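Review: the Risard practice pack for two-arm handover rules

I put off writing this one up until I had lived with it for a while, and I'm glad I did, as my opinion changed quite a bit between December and now. The Risard pack, sold by Bunting, is a set of simulated rooms plus a printed rulebook for people who write safe-working procedures for two-armed robots in homes and small offices. You load a room, run your arms through a job, and the pack checks the run against the rules you have switched on.

The rulebook has 21 rules, and I'll say right away that it is the best part of the purchase. Somebody sat down and wrote in plain words - "one arm holds, one arm waits" is rule 3, and I have been repeating it to trainees ever since. Rule 7, on keeping an open gripper out of the other arm's path until the carrying arm has stopped, is one I would happily pin up in every workshop I visit.

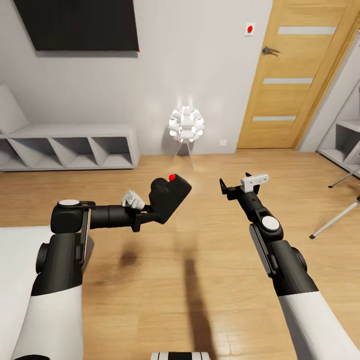 The rooms are better than I expected for the price. Light falls the way it should, doors and furniture sit where a real family might have put them, and you find yourself planning for floor space the way you would at a customer's house. I came over from Hatenura, where every room was a gray box, and the difference in how seriously my trainees took the exercise was lovely to see!

Now for the grumbles. The speed limits near people are set once for the whole room, so you can't ask for a slower pace beside a doorway, and that is exactly where I would want it. The report at the end of a run lists every breach in order of time, with the small ones and the serious ones all mixed together, and I spent more evenings than I'd like sorting them by hand. The Zudarora add-on is supposed to fix this, but it costs extra and I haven't tried it.

Setup took me the better part of an afternoon, mostly my own fault for skipping the page on joint limits (please read that page first). Support wrote back the next morning and were very kind about it.

I'd give it 4 out of 5, and the rulebook on its own a full 5. If Bunting ever sells the book separately, buy two, because one will wander off.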